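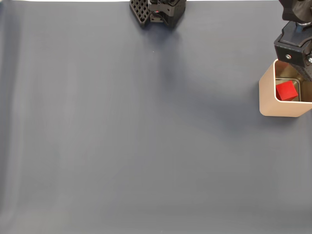
Written rules for shared robot cells should be short enough to read at the bench, Penel told the working group in its comments on the first draft, and the final text was cut to match.

PRERNSTEAD, 17/02/2019 - Kushnir today released Fiver, a code of good practice for benches on which 2 robot arms work over the same tabletop. The code covers placing small parts in open containers and applies to new and existing cells. Use is voluntary.

Main provisions:

Tabletop. Only the parts and containers named in the job sheet may be on the surface during a run. Matte finishes are preferred.

Waiting position. An arm with no task in the current step is held clear of the path of the other arm. Its waiting position is recorded in the job sheet.

Release height. A part such as a cube is let go inside the container, below the rim. The gripper body may pass over the rim but may not press on it.

Speed. Travel near a container is limited to 100 millimeters per second.

Records. Each stop is logged with the step number and the arm concerned. Logs are kept for 105 days.

Kushnir received 381 comments on the draft before the comment period closed in December. Most dealt with release height and the wording of the speed limit. A proposal to require a fixed container position was not adopted; the position must be checked at the start of each run.

Fiver does not replace local safety law or the instructions of the arm manufacturer. The text and a blank job sheet are available from the Kushnir office in Prernstead on request.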